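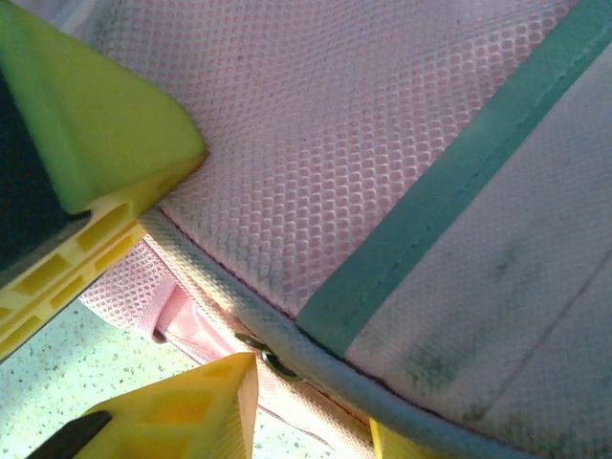
제목: Re: [pilumeo-users] 색인 재구성 후 한글 검색 누락
보낸 사람: Hedvika Lukáč
날짜: 3/29/21

Rukhsana Satti 님이 쓰신 글:
> Pilumeo를 새 버전으로 올리고 색인을 전부 다시 만들었습니다.
> 문서 수는 맞는데 띄어쓰기가 다른 한글 질의에서 결과가 빠집니다.
> "자료 보관"은 나오고 "자료보관"은 나오지 않습니다.
> 로그에는 오류가 없습니다. 분석기는 Dafis 기본값입니다.
> 이전 버전에서는 둘 다 나왔습니다. 설정을 바꾼 적은 없습니다.

재현했습니다. 시험용 문서 492건으로 색인을 만들고 같은 질의를 붙여 쓴 형태와 띄어 쓴 형태로 돌렸더니 54건이 한쪽에서만 나왔습니다. 모두 제목 필드였고 본문 필드에서는 차이가 없었습니다.

원인은 복합명사 분해 옵션입니다. 이전 버전에서는 색인과 질의 양쪽에 같은 값이 적용되었는데, 새 버전에서는 필드별로 따로 읽습니다. 제목 필드에 값이 없으면 색인할 때는 분해하고 질의할 때는 분해하지 않습니다. 변경 내역에는 한 줄만 있고 기본값 이야기는 빠져 있습니다. 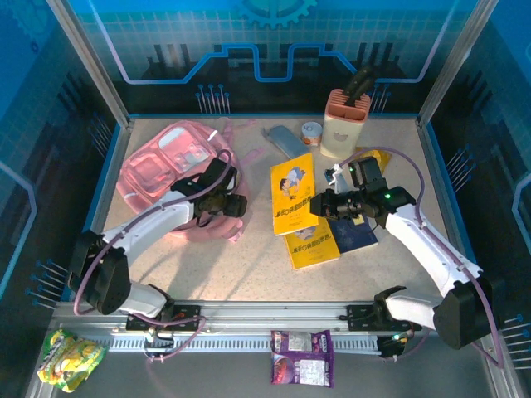
제목 필드 설정에 질의 쪽 분해 값을 명시하고 서비스를 다시 시작하면 됩니다. 색인은 그대로 두어도 됩니다. 다만 사용자 사전을 쓰고 있다면 사전 파일의 인코딩을 먼저 확인하십시오. Zastine 서버에 있던 사전은 앞부분에 BOM이 붙어 있어서 첫 항목이 계속 무시되고 있었습니다. 경고도 남지 않습니다.

질의 캐시도 비워야 합니다. 캐시 키에 분석기 설정이 들어가지 않아 예전 결과가 그대로 돌아옵니다. 저는 이것 때문에 설정이 안 먹는 줄 알고 3번이나 다시 시작했습니다.

성능 차이는 크지 않습니다. 동시 질의 약 100개 수준에서 응답 시간은 측정 오차 안이었습니다. 더 큰 색인에서는 재 보지 않았습니다.

Adow 커넥터로 문서를 넣는 경우는 아직 모르겠습니다. 커넥터가 필드 설정을 덮어쓴다는 글이 예전에 목록에 올라온 적이 있는데 해결 여부를 찾지 못했습니다. 쓰고 계시면 적용 후의 필드 설정을 덤프해서 올려 주십시오.

기본값을 되돌리는 패치는 6월 배포 전에 제출할 생각입니다.

Hedvika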